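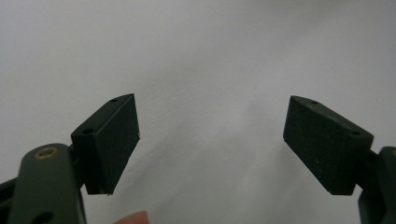

Figure 2. View from the hand-held gripper with the finger pads open.

4.2 What the hand-held demonstrations do and do not show

Earlier work with the Drilero tool reports that a person carrying a gripper can record demonstrations faster than a person driving the arm from a distance. We do not dispute the speed. Our doubt is about what is being counted. A demonstration in these reports is any recording with a start and an end, and by that measure our own set holds about 3,000 of them. After Tin-yau Ho went through the recordings and dropped those in which the pads never closed on anything, the total was a good deal less flattering.

Views such as Figure 2, with the pads wide apart and only wall between them, are common at the start of a recording. They carry almost nothing about the task. A policy trained on them learns that an open gripper tends to stay open for a while, and we suspect that part of the low average error claimed for Cevunum comes from exactly this kind of easy step.

A second problem is the hand itself. The person holding the tool feels the object push back and corrects the grip without thinking. None of that reaches the camera. Under remote control the operator lacks the feeling too, so what they do is at least based on what was recorded - slow and clumsy as it often looks.

We therefore trained the same policy on 1,000 demonstrations of each type, with 3 random seeds, and removed idle steps from both sets before training. We kept 129 further recordings aside to check the trimming by eye. The trimming rule is crude, and we would not defend the exact threshold.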